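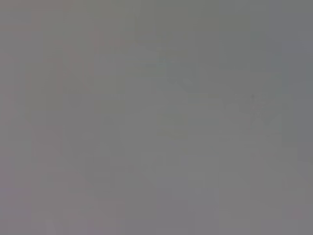 October, third go with the Kalten wrist kit, bench notes, afternoon.

The Kalten people sell this as a bolt-on: wrist camera, gripper mount, one cable down the arm, and a little viewer program that shows you what the hand sees. We've got it on a 30 day evaluation and I'm meant to tell Riet whether it's worth buying two of them for Dombridge. What I keep coming back to is close range. The still I pulled for this page is grey pretty much corner to corner, pinkish at the bottom left, with a faint darker band down the left side and one tiny dark speck right of centre, and that speck is the sharpest thing in it. You can also make out the blocky grid from the compression, which I've put on my list for Kalten as a separate item. If I gave that picture to Rhea cold she couldn't tell me what it was of, and neither could I.

So, where we're at.

Mounting. Lovely, no complaints. The bracket went straight onto the arm with the bolts supplied and I had it torqued up before my tea went cold. The cable clips are a bit mean though. The one at the elbow popped off when I ran the arm through its full swing, so I've used our own ties there for now (black ones, second drawer, please put the bag back). Rhea reckons the clip is in backwards. It isn't, I checked, then checked again with her watching.

Software. The viewer installed fine on the bench laptop. It did not install fine on the old tower, it wants a newer graphics driver than we've got and I'm not touching that machine while the Jullero job is still living on it. Settings don't save between sessions unless you close the program from the menu. Closing the window with the little cross loses the lot! I lost my exposure settings that way before lunch and had to go back through my scribbles to find them.

Focus. The optics are fixed focus, and the leaflet is awfully vague about near distance. It says "suited to close work" and that's your lot. I want a proper number from them. The plan is to set the printed target on the bench, start well back and step the hand in, saving a still at every stop, then do it all again with the lamp off. I'd like that done by someone other than me as well, seeing as I've already got an opinion and it'll creep in.

Compression. There's a quality slider in the viewer, and I've been running it at 44, the setting it came with. No idea what the units are, the manual doesn't say. Flat tones seem to be where the blocks show worst. Next session I'll push it up and see what happens to the lag, because if the picture gets nicer and the arm feels like it's wading through porridge then we haven't gained much. Must remember to write down the slider value with each still this time. The stills don't carry it anywhere that I can find.

Gripper side. Haven't done much. The fingers open and close on command, and the pads are a nice grippy rubber that peels off for replacement. Spare pads are a separate order, which I think is a bit cheeky at that price. Will ask if they'd throw in a set.

Compared with the Mota. I know somebody will ask. The Mota unit we had in over winter was heavier and uglier and its software looked like it was drawn by a committee of accountants, but it had a focus ring you could turn with your fingers and I miss that ring a lot. On the other hand the Mota mount took most of a day to fit and the Kalten didn't. If Kalten did an adjustable lens I'd have signed the form already.

Support. I rang the helpline at 3 and got a real human, very pleasant, who hadn't heard the near focus question before and promised an email. Nothing in the inbox yet. I've written it up properly and sent it as well, with the still attached, so there's a record.

For Riet, if you're skimming: not ready to say yes. I'd want the near focus figure in writing, a straight answer on the compression, and the price of the pads. The hardware is tidy and I'd be happy to have it on the arm every day for anything where we're looking from a bit of a distance. For the final approach I don't trust the view yet.

To do:
Distance run with the printed target, lamp on and lamp off (Rhea, if you're free?)
Quality slider, up in steps, note the lag each time
Wipe the lens before starting and write down that it was wiped
Chase Kalten for the email
Find out who has the good hex keys

Arm is parked and powered down, viewer closed from the menu. Laptop is on charge under the bench.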